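Kornum cell back up after a March of bad guesses

The simulated bench at Warrier is running again, and the culprit was a number. Sharada Murthy, who looks after the Hotov arm and its virtual twin, spent 12 days on a gripper that kept closing a hair to one side of everything it was sent to fetch.

She reloaded the arm model, swapped the finger geometry and blamed the lighting — twice. Then she opened the setup file and found the wrist offset entered as 18 millimeters. It should have been 12.
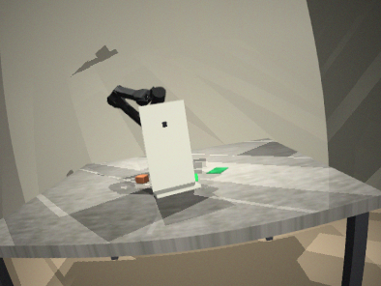
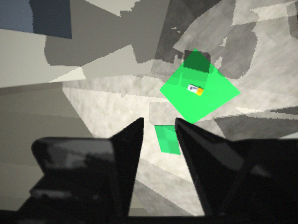
The Kornum cell in simulation: the arm behind the white panel, then the gripper fingers near the green patch.

The fix took less time than the coffee that followed. Murthy has since logged 224 test runs and added a startup check that refuses to load any offset it doesn't recognize. It has refused her three times so far, once correctly.

Work on the Unance update, parked during the hunt, resumes this week.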